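Visit to the laundry and textile house in Stomdale, May

I arrived in Stomdale with bus number 11, which stops directly at the gate of the old Lauritsen building. The open day started at ten in the morning and I was early, so I drank a coffee from the stand and looked at the wall of the building. It is yellow brick, with the name Lauritsen still painted in big letters under the roof. The company who works there today is called Clivier. They wash and repair household textiles for guest houses and for private families in the valley, and one time in the year they open the doors.

Our group had 52 visitors, which was too many for the narrow corridor, so they made two groups. I went with Gunnlaugur Brynjólfsdóttir, who has managed the sorting hall for many years. She speaks fast and walks even faster. The other group began in the sewing room and we met them again at lunch.

**The sorting hall**

Everything that comes in gets a paper ticket first. The ticket I was allowed to hold had the number 629 and belonged to a bag of towels from a guest house in Ciltaston. After this the bags go on long tables and are opened by hand. I had expected that the sorting is mostly by color, but in Stomdale the first question is the fabric. Fleece goes away from cotton immediately, and terry towels also have their own cart. Only then they look for dark and light.

I asked why fleece is so important and got a long answer. Cotton gives lint, fleece takes it, and afterwards somebody must stand with a brush. They have a whole shelf of brushes. Some of them looked older than me.

**The washing room**

It is loud there and very warm, and we stayed only a short time. The floor is painted green and is a little slippery near the drains. I liked the old wringer in the corner – it is not used anymore, but the workers keep their jackets on it. A man showed us how to check the rubber of the door with one finger, and I have already done it at home with my own machine. It was not a nice discovery.

**The sewing room**

This was for me the best part. Six tables stand by the windows, and every table has its own kind of work: hems, buttons, zippers, patches. The women there repair bedsheets which I would have cut for cleaning rags. They put the patch always on the side where the feet are, and if the sheet has a pattern, they try to follow it. On one sheet with small blue stars I could not find the patch until it was shown to me.

**The bedroom room**

At the end of the tour comes a room which shows household bedding and clothes as people have them at home, before any sorting is done. The flowered sheet has pale pink and coral blossoms with gray-brown leaves and scrolls between them, and I would be happy to own it. The pink blanket next to it is more for children, I think, with its small cartoon-like shapes in green, yellow and white.
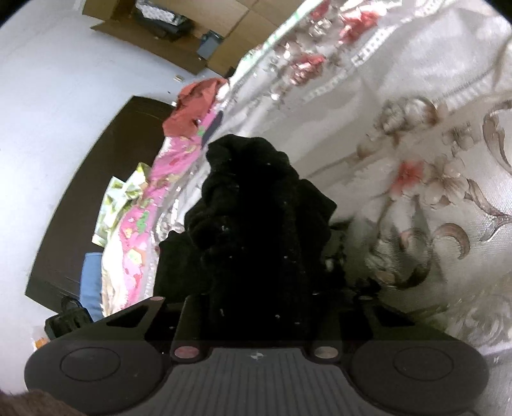

Can you wash a printed cotton sheet together with fleece?

It is better to wash them separately, the sheet with other cotton and the fleece inside out at a low temperature with little detergent.

Gunnlaugur also gave us her method for folding a big sheet alone. You put your hands in two corners, bring them together, and turn one corner over the other like a pocket. Then you do the same with the other two corners and lay everything on the bed to make it flat. I tried it in front of the group and it became a ball. She took it from me, very friendly, and in a few seconds it was a rectangle.

Lunch was pea soup and dark bread in the yard. There was also a small table with repaired pillowcases for sale, and I bought two with a green border. The tour is free, but you should write your name on the list at the gate before ten, and wear closed shoes for the washing room. The last bus back to Ciltaston leaves at five in the afternoon from the other side of the street.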